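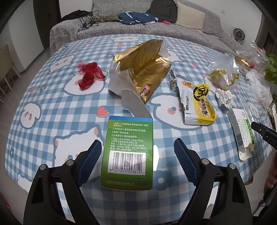

Green medicine box, back panel, with the barcode label under the printed text.

Section 3. Setting Up a Listening Circle

Read this section before you move any furniture. The Holtach Dialogue Kit was written for towns where people on two sides of an old fight now have to share a bus stop. It has been used in church halls, a grain store and, once, a bowling alley with the lanes running. It works best with the lanes off.

You will need: the card deck, the talking stone, the agreement sheet, the sand timer and more chairs than you think.

3.1 Before anyone arrives

1. Visit the room at the same hour the circle will meet. The Grerlow hall is peaceful at noon and hosts a brass band at six.
2. Put the chairs in one ring with no table in the middle. A table gives people something to pound.
3. Leave two ways out of the ring. Someone who has lost family may need to step outside, and should not have to climb over the mayor to do it.
4. Place the agreement sheet by the door, at reading height, with a pen that works. Test the pen.
5. Take down flags, party posters and any portrait with a mustache you can't identify.

Note: If the hall belongs to one side, hold the next session on the other side's ground. Write both dates on the invitation so that no one has to take your word for it.

3.2 Opening the circle

1. Greet each person at the door by the name they gave you. Leave off ranks, including old ones.
2. Read the agreement sheet out loud, all of it. Yes, they can read. Read it anyway.
3. Ask whether anyone wants a line changed. Somebody will. Change it if the whole ring agrees, and initial the change.
4. Draw a card from the blue part of the deck. These are the easy ones (food, weather, schools).
5. Hand the stone to the person on your left and turn the timer.

CAUTION: Do not open with the red cards. The Carrasco group did, on the theory that adults could handle it, and spent the next 2 sessions discussing who had walked out first.

3.3 While the stone is moving

Only the person holding the stone speaks. This includes you. Facilitators break this rule more than everyone else put together, usually with the words "if I could just add."

If a speaker stops partway through a hard story, wait. Let the sand run. Silence feels much longer to the person holding the clipboard than it does to the person remembering. If they pass the stone on, thank them and go to the next chair.

If two people begin arguing across the ring, stand up, ask for the stone, and call a tea break. Tea has settled more than the printed method has, and we wrote the printed method.

CAUTION: Never ask a participant to forgive anyone. Never ask them to shake hands for a photograph. If a visiting donor asks on your behalf, offer the donor a chair and a blue card.

3.4 Closing and records

1. Give a five-minute warning. Then give it again.
2. Invite one closing sentence from each person. Accept long sentences.
3. Collect the stone. The Jamden branch has lost 3 and replacement stones are, as the budget office has noticed, stones.
4. Write down the date, the cards used and any changes to the agreement. Do not write down who said what.
5. Stay until the last person has a way home.

Note: Lock the record sheet away the same night. A glove compartment does not count as a locked cabinet, whatever your predecessor did.

Corrections to this section go to Lorcan Lynch at the Holtach office. Section last revised 17/08/2023. For groups that include former fighters, continue to Section 4 before sending invitations.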